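Home | Local | Business | Jobs | Opinion

Packers at Lukley wait on robot arm's promises
February | By Radka Hoxha
Print | E-mail this story

Lukley wants a robot arm to take over bottle and canister sorting at its packing plant, and says none of the 45 people on the line will lose work. It has not put that in writing.

The arm has so far been tested in simulation, where Umach, the supplier, says it completed 3,000 picks.

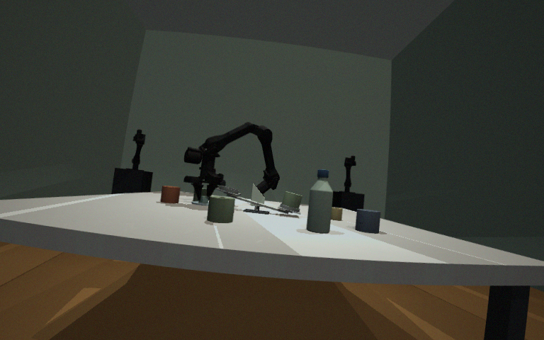
A computer rendering shows the arm over a table of canisters and a bottle.

"A computer doesn't drop things on your foot," said Wilson Quispe, a line packer.

Plant manager Liya Tesfamariam said sorters would be retrained to "supervise" the arm. She could not say what the job would pay or how many it would need.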